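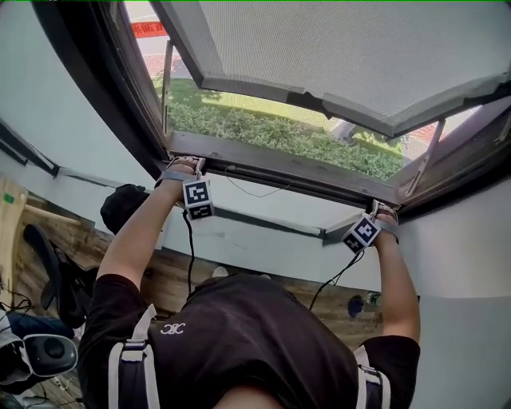
Both hands on the bottom rail, one near each side.

Spring cleaning your top-hinged windows

I love this job. It's the first one I do once the weather warms up, and the difference in a room is wonderful — you don't notice how gray a winter's worth of dust makes everything until it's gone! My own windows are the kind that hinge at the top and swing out at the bottom, with a stay on each side to hold them open. They're easy to clean once you get used to how they move.

What you need

A bucket of warm water with a small squirt of dish soap
2 microfiber cloths, one for washing and one for drying
A soft brush (an old paintbrush is perfect)
A vacuum with the brush attachment
A little silicone spray for the stays

Opening up

Clear the sill first. Plants, candles, the cat, all of it. Stand square to the window with your feet a bit apart, take hold of the bottom rail with both hands and push out evenly. If you push from one side only, the sash can twist and one stay will catch before the other. Let both stays take the weight before you let go, and give the rail a gentle nudge to be sure they're holding.

If it won't budge, don't shove. Run a plastic putty knife along the bottom where the sash meets the frame. Mine stuck badly in March after a wet couple of weeks and that was all it took.

The screen

Brush it from the top down with light strokes, then go over it with the vacuum on low. For greasy spots (kitchen windows, I'm looking at you) dab with the soapy cloth and pat dry. Don't scrub, the mesh stretches and it never goes flat again.

The frame and sill

This is the satisfying part! Vacuum the corners, then work the damp cloth into the channel along the bottom. Wring it out well, especially on painted or stained wood. If you have any wires running along the sill, lift them gently and wipe underneath with a cloth that's barely damp. Dry everything before you close up.

The stays

Wipe off the old grime and put one short spray on each pivot. Open and close the window a few times to work it in, then wipe off the extra so it doesn't collect dust.

Closing

Same grip as before, both hands on the rail. Lift a little to release the stays and bring the sash in slowly, keeping your fingers clear of the gap for the last inch or so.

I allow 7 minutes a window when I have some music on, a bit more for the kitchen.

Orsolya Pap
May 16, 2019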